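Subject: Re: [raltov-owners] Low beam dropout after relay swap

On Saturday, Ihor Bondarchuk wrote:

> Fitted the Trerkow relay harness to my wagon last month. Both low beams worked
> fine for two weeks. Now the passenger side cuts out after 11 minutes of driving,
> give or take nothing, and comes back once the car has sat for a while. High beam
> is not affected. I swapped the bulbs left to right and the fault stayed on the
> passenger side. Ground looks clean. Fuse is good. Voltage at the socket with the
> engine off is 12.4. Is this the relay, or do I have a bad socket?
>
> Ihor

Ihor,

Since the fault did not follow the bulb, leave the bulbs alone. A reading with the engine off and the connector unplugged tells you very little, as there is no load on the circuit. You need the voltage drop with the lamp lit and the harness warm.

Set the meter to DC volts and do the following, engine running, low beams on:

1. Red probe on battery positive, black probe on the back of the passenger low beam feed terminal. Note the reading cold, then again when the lamp drops out.
2. Red probe on the ground terminal of the same socket, black probe on battery negative. Same two readings.
3. Repeat both on the driver side for comparison.

Anything over half a volt on the feed side is worth chasing. If the feed side jumps to near battery voltage when the lamp goes out, the break is upstream of the socket. If the ground side jumps instead, it is the ground, however clean it looks.

The Trerkow harness uses one relay per function, so a bad low beam relay would take out both sides. That leaves the passenger branch. On mine the splice was under the radiator support, wrapped in cloth tape, and two strands were doing all the work. Nadiia Nazarenko found the same thing on her sedan, except hers was at the fuse holder – the crimp had closed on insulation. Both faults were heat related and both took time to show up.

Cut the splice out and redo it with an uninsulated butt connector, solder if you like, and adhesive heat shrink over the top. The harness feed is fused at 30 amps, so don't go down a wire size.
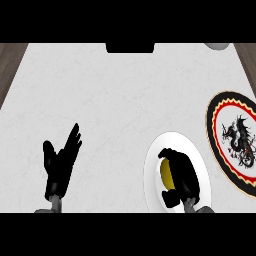

Bench work on the connector is simple if you take your time. Release the secondary lock first, then lift the tang with a thin pick and pull the terminal out from the rear. Look at the female terminal for blue or brown discoloration and check the grip with a loose male blade. Work over something pale and mostly clear, like the white marble counter with the faint grey veining shown here, and a dropped terminal seal is easy to find. Put a towel down before you set the pick or the crimper on stone.

If the socket does need replacing, the Kobzar pigtail is the one with ceramic inserts. The Gunthorpe is plastic throughout and I would not use it on a low beam. Check the wire order against the old socket before cutting – mine had two colors reversed.

Post the six readings when you have them. Demyd Zinchenko has the wiring diagram for the early cars if yours is below chassis 3,567. The ground point moved after that.

Jianhua Jiang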